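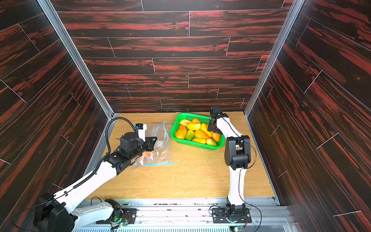

The Mota cell at Stustport, with the right arm over the green basket and the left at the zipper bag.

About Lilter

14 shares | 3 comments

Lilter builds and maintains small two-arm robot cells for handling work on a bench. We are based in Stustport, in Unit 11 of the old Prosport building, where the workshop, stores and office share one floor. The cell we are asked about most is Mota, and most of this page concerns how it is put together and kept running.

We started as a repair business. Customers sent us arms with worn joints, broken conduits and grippers that no longer closed square, and we sent them back working. After a while it was clear that many of the faults began with the bench and not the arm. Plates had been bolted to thin worktops, cables had been tied too tight, and nobody had written down where anything was meant to sit. We now supply the bench as well.

The Mota cell

Mota has two arms fixed to an aluminium rail along the front edge of a wooden tabletop. Each arm has its own black mounting plate, and the plate bolts into the slots of the rail. The arms can be moved sideways when a job calls for a different spacing, and the tabletop is left alone when that is done. We do not drill the table to mount an arm.

The table is enclosed on the left, right and back. The walls are wood-grain panels held by aluminium posts at the corners. The side walls open outwards towards the front, which leaves elbow room for the arms and for the person reaching in to change the work. Panels come off one at a time.

The grippers have two tasks on this cell: picking from a basket and handling bags. Fruit and vegetable shapes are awkward enough to show up a poor set-up quickly. A cucumber that is gripped off centre will turn in the jaws, and a clear bag lying flat on a table is hard to get hold of by one edge. If the arms are out of line with each other, bag work is where the operator notices first.

How a cell is set up

The order below is the one we use on our own floor and at a customer's site.

1. Level the table. Check it at all four corners, then check again with both arms fitted.
2. Fit the rail and tighten it from the middle outwards. A rail tightened from one end tends to creep.
3. Bolt on the mounting plates finger tight, set the spacing with the gauge bar, then tighten fully. The gauge bar stays with the cell.
4. Fit the arms, left first. Support the links by hand until every base bolt is in.
5. Run the cables with the arms at full reach. A conduit that looks tidy with the arm folded may be too short when it is stretched out. We leave a loop at the wrist and accept that it looks untidy.
6. Connect power and wait for the small board on each plate to show green before going further.
7. Send each arm to its home position alone, then both together at low speed.
8. Run an empty cycle 20 times. Only then put anything on the table.

Steps 3 and 7 take most of the time. A new cell normally goes from bare table to empty cycle within a working day, provided the floor is sound.

Cleaning

Crumbs and wood shavings collect on the tabletop and work their way towards the front, where the rail slots hold them. The table is brushed from the back wall forwards, and the slots are cleared with a narrow vacuum nozzle. Compressed air is not used inside the enclosure — it moves the dirt into the joints, and we then have to get it out again.

Panels are wiped with a damp cloth. Links are wiped dry. Gripper fingers are cleaned with the power off and the jaws open, and the faces are looked at under a lamp for nicks. A nick on one finger is enough reason to replace both, as an odd pair will not meet evenly.

Routine checks

Every cell we look after has a log sheet kept beside it. At the start of a shift the operator checks the plate bolts against their paint marks, moves each cable by hand to see that it is free, and listens to each joint through one slow sweep. The sheet has a space for noise. We would like it filled in even when the noise goes away again.

Every 31 days the arms are taken back to the gauge bar and the spacing is measured. The reading is written down whether or not it has changed. Conduits are checked at the wrist, where they flex most, and any split is dealt with by changing the whole length. Tape is not a repair.

The belt of September call-outs we had from one site came down to a single plate that had been refitted without its washers. The spacing was within limits at the first check and out by the second. We added a washer count to the log sheet afterwards, and it is still there.

Repairs

Most repairs on Mota are one of these:

Gripper does not close square. Usually the fingers, sometimes the carrier. Change the fingers first.
Wrist drifts during a hold. Check the connector before the motor. The connector is part 2564 in our stores list and is the item we send out most often.
Arm stops with no fault shown. Look at the cable between the elbow and the base, moving it gently with the arm at rest.
Green light absent on one plate. Check the wires at the board, then the supply.
Arms disagree about where the basket is. Go back to the gauge bar and repeat the set-up from step 3.

If a joint has to come out, we ask that the whole arm be sent to us on its plate. A joint removed on site and posted in a box generally arrives with something missing. We keep a loan arm for customers under a maintenance agreement, and it is sent with its own plate and bolts so that the rail is the only thing it needs to match.

Visits and enquiries

The Stustport workshop can be visited by arrangement, mornings only. Please bring the log sheets if the visit concerns a fault. Safety shoes are needed on the workshop floor, and spare pairs are kept in the common sizes.

For parts, quote the number on the stores list and the side of the cell, left or right as seen from the front rail. Orders placed before 11 in the morning leave the same day if the part is on the shelf.

Share this page | 3 comments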